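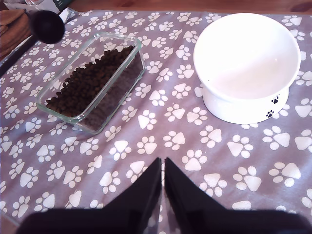

*Dry kibble in a glass dish, paw-print mat.*

**Nov 11, 2020**

## Is the Brakon tip sheet worth paying for?

Three readers forwarded me the same email this month. It comes from Brakon, a soccer tipping service that wants $35 a month for its "banker" picks, and it says its weekend doubles have been "beating the books since May." I have read a lot of these emails. I'd like to see one that says what the stake was.

This one doesn't. There is a chart with a line going up, and no numbers on either side of it. I wrote and asked for the full list of picks, with the odds and the time each one went out. Radwa Soliman in their support team replied quickly and politely and sent me six winning slips. I had asked for the losing ones too. I'm still waiting.

Hazem Belkadi, who used to run the numbers page for this newsletter, kept his own record of Brakon's free picks from the day he signed up. He got to almost 200 before he lost patience. By his count the service was slightly down at the prices he could get, and well down once you take out a single lucky away win for Sorside that nobody in his right mind would have called a banker.
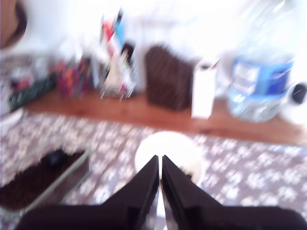 The prices are the part I would push on. Brakon quotes the best odds available at any book at any point before kickoff. You and I get whatever is on the screen when the email lands, and by then plenty of other subscribers are looking at the same match. Hazem tried to place one pick at the listed price on Wako within 2 minutes of getting it, and the price had already dropped. He tried the same match on Futow and it was shorter still.

Could he have been unlucky with his timing? Sure. A couple hundred bets is a small sample, and I wouldn't swear in court that the service is bad. But they are the ones asking for money, so they can show the work.

There's also the empty stadium question. Brakon claims its model has been "adjusted for no-crowd conditions." Maybe so. I asked how, and was told the method is private. Home teams have had an odd year, everyone can see that, and I doubt a tip sheet has it figured out ahead of the people who set the lines for a living.

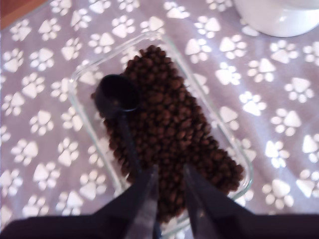 ## If you still want to try it

- Take the free picks first and write every one down, including the ones you skip.
- Record the odds you were offered when you opened the email. Ignore the odds in the email.
- Put the subscription in your losses column. At small stakes it can eat a good month whole.
- Check the cancellation terms. Brakon renews on its own, and the notice is in the gray print under the sign-up button.

If Brakon sends me the complete list, I'll go through it and print what I find, good or bad.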